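Taping a grid on the bench: worth making it a rule?

hunduder72
We've written a start position rule for our two-arm cell and I love it! Tape a grid on paper, log the cell for every item, put it back there before each run. 200 runs in so far.
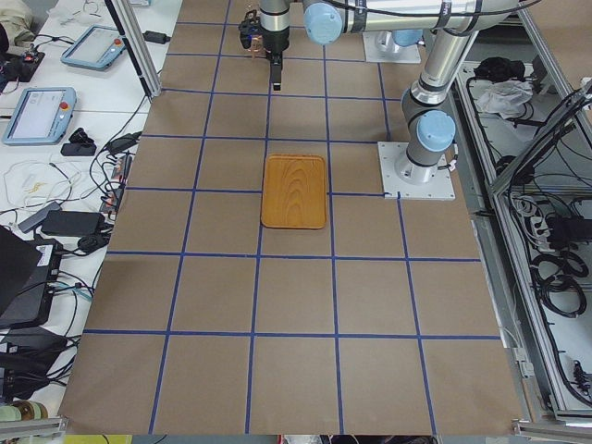 Blue tape on brown paper, tray across one of the lines.

Next on my list is a rule for where the pendants live.

gonstead_bench
Lovely grid! But your tray is sitting over a line, so which cell do you log? We go by the near left corner, always.

hunduder72
Ooh, we've been going by the middle. Corner is better, stealing that.

Savchuk44
Don't agree, sorry. Rounded corners are a pain to line up by eye. Middle of the long side for me. And I'd sort those cables on the desk before any tape rule!

gonstead_bench
Fair on the cables. Still team corner :)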